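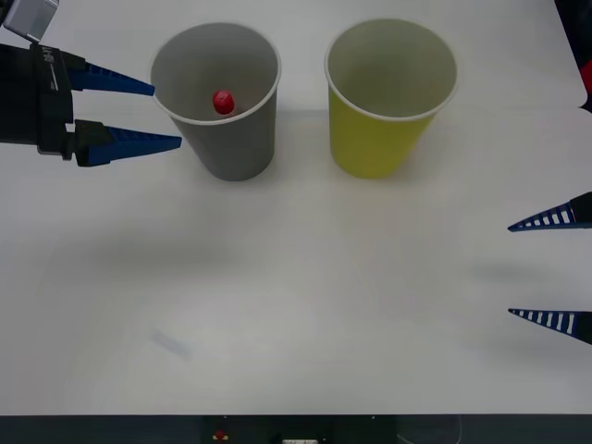
Banafsheh Kiani
Herbal tea reviewer

I've been drinking Putari's dried ginger and tulsi blend since January and I'm on my 3rd tin, so you can guess which way this is going! It's coarse cut, very peppery, and smells like my gran's kitchen cupboard.

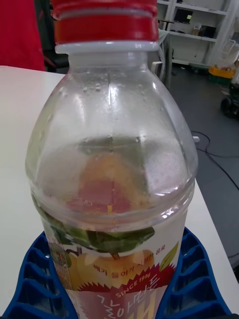
The blend also makes a lovely cold brew if you leave it overnight. I strain mine into a clear bottle with a red screw cap, same as this one, and check for bits against the light. Two spoons is plenty - three was far too fiery for me. The powdered version, though, is 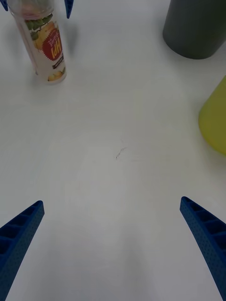
a bit of a let-down. It clumps, it sinks, and the last mouthful is all grit. I'd stick with the cut leaf, which comes in 20 or 48 gram tins (get the bigger one).

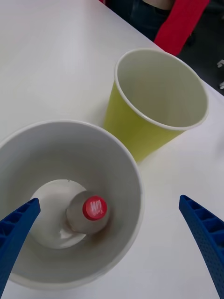
Faith Ogola: Try whisking the powder with a splash of hot water first, then top it up. Mine still settles a bit, but the grit is much better.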